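**Big jigsaws: what are you all doing them ON?**

**pennyfloss** · 10/29/19

Right, I need some help from people who understand. My sister has bought me the Vulenier harbour puzzle, the 2,896 piece one, for my birthday, and I am thrilled and also slightly panicking. I've only ever done thousands before, and those go on the dining table with a bit of old hardboard underneath so I can shift them when people want feeding.

This one is not going on the hardboard. I measured the finished size from the box and it hangs off on every side. So do I:

- give up the dining table until it's done (could be spring)
- get one of those Vonik roll-up mats
- buy a proper table just for puzzles and pretend it's for something else

Leaning towards the last, I'm not going to lie. What's everybody using? And does the colour of the surface matter? Someone at the library swap told me you should only ever puzzle on black felt and I've been fretting about it since.

---

**edgesfirst**

Congratulations on the harbour, it's a lovely one but the water is a pig. Do the boats, then the houses, then put the water in a tin and don't look at it for a fortnight.

Don't get a roll-up mat for anything over a thousand. I had the Vonik and it was all right for little ones, but when I unrolled a 2000 on it the middle had gone up like a tent and I lost most of a cathedral. The instructions say to keep it flat while it's rolled, which made me laugh then and makes me cross now.

---

**MrsTidewell**

I've had the same Vonik mat for years and never lost a cathedral! You have to roll it firmly and not keep going back to check on it. I do agree it's not right for the harbour though, it's simply not wide enough.

---

**edgesfirst**

I rolled it firmly.

---

**MrsTidewell**

I'm sure you did, love.

---

**gorsebush**

Black felt person here (not the library one, I promise). It does make a difference in the evening. Under a lamp, anything shiny or white bounces the light straight back at you and after an hour my eyes are like two boiled onions. Felt is restful. It also stops bits sliding about when the cat goes across.

Downside is you can't slide finished sections into place either, you've got to pick them up, and that's when things happen. I use a fish slice. The wide sort, for whole fish.

---

**pennyfloss**

A fish slice! That's going on the list. I've been using the cake lifter from our wedding.

Felt does sound nice but the harbour is mostly night sky at the top and I'm worried I'd lose all the dark bits against it. Is that daft?

---

**edgesfirst**

Not daft at all. I did a Marchuk owl on a dark green cloth once and it was misery. Any piece that landed picture side up vanished. You want a surface the puzzle ISN'T. Dark puzzle, pale table. Pale puzzle, dark table.

---

**gorsebush**

You flip them face down in the dark patches though? Backs are nearly always pale, they show up fine on black.

---

**edgesfirst**

I'm not doing a night sky face down, gorsebush, I've got a life.

---

**gorsebush**

Face down is how the quick people do the plain areas! You're matching shape and nothing else and you don't get distracted wondering if it's a bluer black or a blacker black. Try it on one corner before you sneer at it.

---

**tin_of_sky**

Can I put in a word for height. Everyone goes on about colour and size and then sits hunched over a coffee table for a month and wonders why they can't turn their head. I did a great big map of the canals last June on a low table in the conservatory and I was walking about like a question mark by the end of it.

Now I stand. Kitchen worktop height, or near it. You can reach the far side without lying on your own work, and you walk round and see it from the other end, and half the time that's when you spot the piece you've been hunting. If you must sit, a bar stool.

Also please, please measure how far you can reach before you buy anything wide. If it's against the wall and you can't get to the back edge, you'll be building the top of your harbour upside down.

---

**pennyfloss**

Oh that's a good point, I hadn't thought about reach at all. I'm five foot nothing with my shoes on. It would have to go in the middle of the room, or at least with a gap down the back I can squeeze along.

So I think I'm decided on pale, because of all that sky, and I want it big enough that I can have the puzzle and the sorting trays out together without anything balanced on the radiator. I've gone and got my heart set on one now. Pale cream top, really generous size, and cream seems kinder on the eyes than bright white? Coltel have a sale on until the end of the month so I'd have to get a move on. Tell me if I'm being silly.
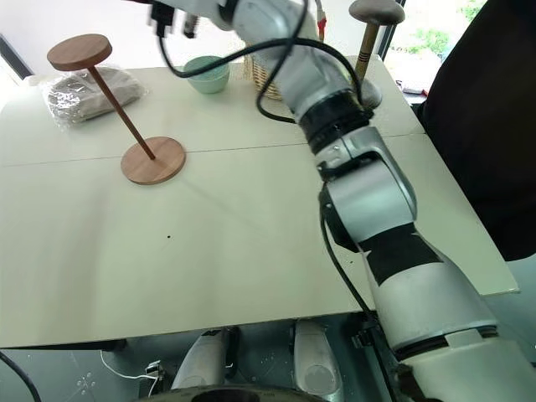

**Bahman Ranjbar**

Cream is a good choice for the harbour, I'd go for it. I did mine on a table very like that colour and I could see every piece of the sky, even the ones that are only black. I would say though, look at the finish before you think about the size. If it's glossy you will have the lamp trouble gorsebush mentioned, cream or not. Mine was a matt top and I never had to fight with the light.

One more thing, be careful ordering from Coltel if you live up a staircase. They brought mine to the front door and that was the end of their interest in it. My neighbour and I got it up to the second floor and we are still friends, but it was close.

---

**pennyfloss**

Thank you Bahman! Did you really do the whole harbour? Is the water as bad as edgesfirst says?

---

**Bahman Ranjbar**

It's worse on the left side. On the right there are reflections from the windows so you have yellow and orange to hold on to. On the left there's a bit of a mooring rope and then nothing but water until you hit the edge. I did it with the radio on.

I had 79 pieces of it left at the end, all the same blue, and I tried every one in every hole. My wife came in and put two of them in while she was drinking her tea. I had to go for a walk.

---

**MrsTidewell**

They always do that! My husband has never sorted an edge in his life and he'll wander past, pick one up, put it in and say "that one goes there" and off he goes. I hide the box lid from him now.

---

**tin_of_sky**

Hiding the lid is a whole other thread, MrsTidewell. Some of us do it without the lid on purpose.

---

**edgesfirst**

Some of us are show-offs.

Penny, before you spend the money: have you thought about a sheet of board on trestles? You can get the board cut to size, the trestles fold, and when you've finished the whole lot goes behind the wardrobe. A table is lovely but then you've got a table. My mum bought one for puzzles and it's had ironing on it for a decade.

---

**gorsebush**

Agree with edges for once. Trestles and a board, and then you can have one side pale and stick felt on the other! Flip it depending on the puzzle. Everyone's happy.

---

**pennyfloss**

Now I'm all muddled again. The two-sided board is clever, I will give you that. But trestles wobble, don't they? I had a wallpapering table that folded up on me mid-strip and I've never got over it.

---

**tin_of_sky**

Wallpapering tables are evil. Proper trestles are solid, they're nothing like those flimsy things. Put the board on non-slip matting (the stuff you put under rugs) and it won't budge.

---

**Bahman Ranjbar**

I've had both and I would take the table again. With the board I was always a bit worried somebody would lean on the corner. With the table my nephew sat on it and the harbour didn't move.

---

**MrsTidewell**

Why was your nephew sitting on the harbour?

---

**Bahman Ranjbar**

Beside it. There was room.

---

**pennyfloss**

OK that's sold me, I want a table with room for a nephew. I'm going to ring Coltel tomorrow and ask about the finish and whether they'll carry it in (we're ground floor but there's a step). If they say glossy I'll come crawling back for the trestles.

In the meantime I've got 200 sandwich bags and I'm going to start sorting by colour. Is it cheating to look for edges first and colours second or should I do it all in one go?

---

**edgesfirst**

Look at my name and ask me that again.

---

**gorsebush**

One go! You're handling every piece anyway. Edges in one bag, then sky, water, boats, houses, and a bag for "no idea". My no idea bag is generally the biggest.

---

**MrsTidewell**

Trays, not bags, you'll be forever emptying them out and scooping them up again. The lids off takeaway tubs are very good. Let us know what Coltel say, and does anyone have a spare Marchuk owl they'd swap for a lighthouse?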